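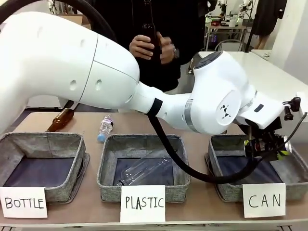 # Plokalia ballot access petitions

This dataset lists petitions filed by minor parties and independents to get on the ballot for town and county offices in Plokalia. Each row is one petition. The text was typed in from the clerk's paper register, so expect odd spacing in the older entries.

## Files

- `petitions.csv`: one row per filing, 9 columns
- `offices.csv`: office names and the signatures each one requires
- `notes.txt`: register pages we could not read

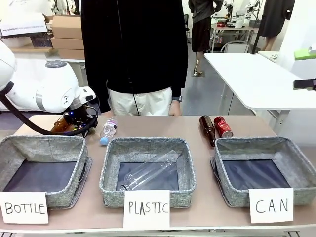 The `valid` column is the clerk's count after review, not the number turned in. For ward seats the minimum is 100 valid signatures. Petitions withdrawn before review have a blank there. Do not read a blank as zero.

## Known problems

Culler and Kahraman wards were merged in July, and three filings still carry the old ward names. Party names are kept as written, so the same party can show up under more than one spelling.

Last updated 2021-02-04.

Related datasets

- Brornovel polling places
- Culler ward boundaries
- Plokalia recall petitions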